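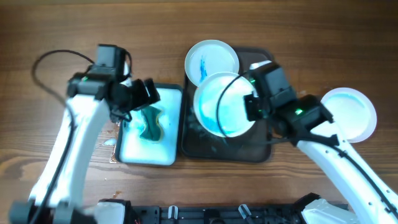
Chang-ho Na writes that the 600 reviews should have been split by series before anything else, and that a model trained on notes for book one will otherwise see half the answers for book two. The current split does this. The older random split is still in the archive under the folder name old_split and should not be used for new results.

Brenham Fantasy Reviews, version 2
Last updated February 11, 2022

Contents
The set holds 600 reader reviews of fantasy novels, collected from the Imetti and Flikbridge review boards with the posters' consent. The reviews cover 161 novels. Novellas and story collections were left out, except where a board listed them as part of a numbered series.

Fields
review_id: text, unique
board: imetti or flikbridge
series: text, blank for standalone novels
volume: whole number, blank for standalone novels
body: review text, UTF-8
spoiler: 0 or 1
rating: 1 to 5, blank if the reader gave none

Labels
Spoiler labels were added by hand, following the Grube guidelines. A review is marked 1 if it gives away any event from the last third of the book. Deaths mentioned on the back cover do not count. A second reader checked 200 reviews and disagreed on 45 of them, mostly over prophecies — these were settled by discussion.

Known problems
Flikbridge cuts long posts without warning, so several bodies end in the middle of a word.
Series names follow the US editions. Retitled UK editions have not been matched.
Ratings from before July used a ten-point scale and were halved and rounded up.

License
Research use only. Do not repost full reviews.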